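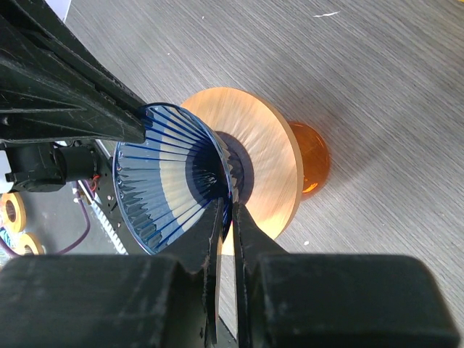 A ribbed blue cup lying on its side.

Mavarine reuse room reopens with tableware as first priority

December 2023

The household reuse room at the Mavarine Community Centre has reopened to the public following a two-month closure for new shelving and flooring. The centre has announced that tableware will be the first category of goods to be sorted and offered under the revised arrangements, with toys and small furnishings to follow in January.

Under the new system, cups, plates, bowls and serving pieces are checked at a separate bench near the Skullik Street entrance before they are placed on the open shelves. Items are grouped by use and then by colour, so that residents who need a working set for a kitchen or a children's party can put one together without searching through mixed boxes.

Centre manager Selma Atanasov said the change had been made in response to comments from residents, many of whom had asked for everyday pieces to be easier to find.

"Ceramic plates have always moved quickly through the room," Ms. Atanasov said. "Lighter pieces, and coloured plastic in particular, tended to end up at the bottom of a carton under something heavy. A good many were cracked before anyone had the chance to take them home."

Records kept by the centre show that 1,066 pieces of tableware were received in the year before the closure. Of these, 204 were withdrawn as unsuitable, most often on account of splits, chips or missing parts. The centre expects that figure to fall now that donations are no longer stacked in deep cartons.

Lightweight cups, tumblers and decorative pieces will be stored in shallow trays lined with felt. Goods made up of more than one part will be kept together and labelled as a single item. Residents are asked to tape lids, stands and bases to the piece they belong with before dropping them off.

Gorazd Leka, who coordinates sorting at the bench, said odd pieces were still welcome. A single cup or a plate without its set can be matched with others of a similar colour, and the centre has set aside one bay for this purpose. Mixed sets made up in this way were borrowed for the autumn supper at Samitz Hall and have since been returned to the shelves.

The room will continue to accept clean household goods in fair condition. It cannot take knives, pressure cookers, electrical appliances without a plug, or any glassware with a chipped rim. Painted or coated items of unknown age may be accepted for display use only, and will be marked accordingly — residents should not use them for food or drink.

Funding for the shelving and flooring came from the Dimitriou Bequest, which supports improvements to public rooms in the district. The work also included a wider doorway and a lower counter, both requested during the accessibility review earlier in the year.

Busisiwe Adams, chair of the centre's board, thanked residents for their patience during the closure and acknowledged the neighbouring library, which held donations in its basement while the floor was being laid.

"The room is used by students, by new arrivals and by families who simply have more guests than plates," Ms. Adams said. "We want it to be pleasant to visit, and we want what is on the shelves to be in a state people are glad to have."

Donations may be brought to the Skullik Street entrance during regular centre hours. Larger quantities, including the contents of a full kitchen, should be arranged in advance through the front desk. Residents do not need to make a donation in order to take items from the shelves. A limit of one tray per household per visit will apply until the end of January.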